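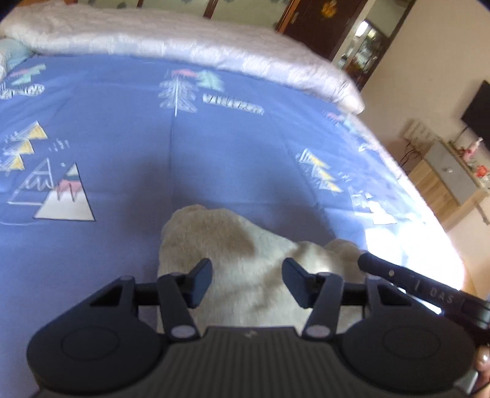
Fotografía: archivo del programa Bajpai, Stirkitz

«Lo que nos falta no son máquinas, sino tardes corrientes»

Entrevista con Rocío Ibarra, responsable de captura de demostraciones del programa Bajpai

El programa Bajpai, que la entidad Stirkitz desarrolla desde su sede de Ralturville, tiene por objeto reunir ejemplos de tareas domésticas con los que entrenar un sistema de manipulación de tejidos. La labor se lleva a cabo en viviendas habitadas, con pinzas de mano que una persona acciona mientras ejecuta la tarea. Rocío Ibarra coordina esa fase desde su inicio y recibió a esta publicación en diciembre, a primera hora de la tarde, entre dos reuniones de revisión.

Ibarra procede del ámbito de la logística. Antes de incorporarse a Stirkitz trabajó en Bikero, una empresa de reparto en bicicleta, donde organizaba rutas y turnos. A su juicio, la experiencia resulta más útil de lo que cabría suponer. «Una campaña de captura es, en buena medida, un problema de agenda. Hay que acordar el acceso a una casa, llevar el material, comprobar que las baterías responden y marcharse sin haber alterado la vida de quien vive allí».

La campaña en curso cuenta con 1.410 demostraciones admitidas. Cada una corresponde a una sola acción completa: tomar una prenda, desplazarla, doblarla o dejarla en su lugar. El protocolo prevé visitas de hasta 4 horas y permite repetir una misma acción siempre que se modifique la posición inicial del objeto. «Si la prenda parte siempre del mismo punto y con la misma forma, el sistema aprende ese punto y esa forma. Pedimos a los operadores que la dejen caer de nuevo antes de cada repetición y que no la arreglen».

Preguntada por la elección del dormitorio como primer espacio de trabajo, la coordinadora señala que la ropa de cama plantea dificultades que una mesa de laboratorio no ofrece. El apoyo cede, los pliegues cambian con cada contacto y los estampados confunden a los modelos entrenados sobre fondos lisos. «Una funda azul con montañas y árboles dibujados es un buen fondo para nosotros. El modelo tiene que aprender dónde termina el dibujo y dónde empieza el objeto, y los objetos de pelo suave, de bordes irregulares, se lo ponen difícil».

La luz es otro de los asuntos recurrentes en las revisiones. En las primeras semanas, el equipo cerraba cortinas y persianas con el fin de obtener registros uniformes. La práctica se abandonó. «Entrenábamos para una habitación que no existe», resume Ibarra. En la actualidad se trabaja con la iluminación que haya en la vivienda y únicamente se descartan los registros en los que la zona de agarre resulta ilegible.
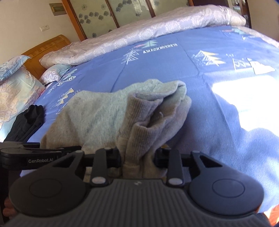

La selección de las prendas sigue un criterio de variedad en el grosor y en la forma de los bordes. Ibarra sostiene que los paños rectangulares, habituales en los trabajos del sector, enseñan poco sobre la ropa real, cuyas capas se superponen y se ocultan entre sí. Los puños acanalados, como los dos que asoman juntos en el centro de esta prenda gris y beige, figuran entre los puntos de agarre que más discusión han suscitado en el equipo. «Un puño ofrece un borde reconocible, pero detrás hay tela suelta. Al cerrar los dedos se forman pliegues verticales y el operador debe decidir si mantiene la presión o vuelve a empezar. Esa decisión es la que queremos registrar».

El programa no elimina todas las vacilaciones. Un agarre corregido a mitad de la acción se conserva si la tarea concluye y se etiqueta aparte. Los intentos fallidos se guardan en un conjunto distinto, que asciende ya a 600 registros y que por el momento no interviene en el entrenamiento. La coordinadora es partidaria de incorporarlo. «Hay división de opiniones – y es razonable que la haya. Mi posición es que un sistema que solo ha visto aciertos no sabe qué hacer cuando la tela se le escapa».

En cuanto a la formación de los operadores, Stirkitz exige 6 sesiones previas en sus instalaciones. Las primeras se dedican al ritmo. «Quien empieza tiende a moverse con demasiada prisa, como lo haría con sus propias manos. Tampoco sirve la lentitud exagerada. Buscamos un movimiento continuo, con una pausa breve al cerrar y otra al soltar».

La relación con los hogares participantes se rige por un acuerdo escrito. Los residentes eligen las habitaciones, retiran lo que no desean que aparezca y pueden solicitar la supresión de cualquier registro antes de su incorporación al conjunto. Ibarra revisa personalmente esas solicitudes. «Entramos en el dormitorio de otra persona. Conviene no olvidarlo cuando se habla de volumen de datos».

La siguiente fase, pendiente de aprobación, contempla tareas de mayor duración, entre ellas vestir una cama completa y emparejar prendas pequeñas. Exigirá revisar el sistema de etiquetado, concebido para acciones únicas. La coordinadora prefiere no adelantar plazos. «Primero debemos acordar dónde acaba una acción y dónde comienza la siguiente. Llevamos varias reuniones con ello y la próxima empieza dentro de diez minutos».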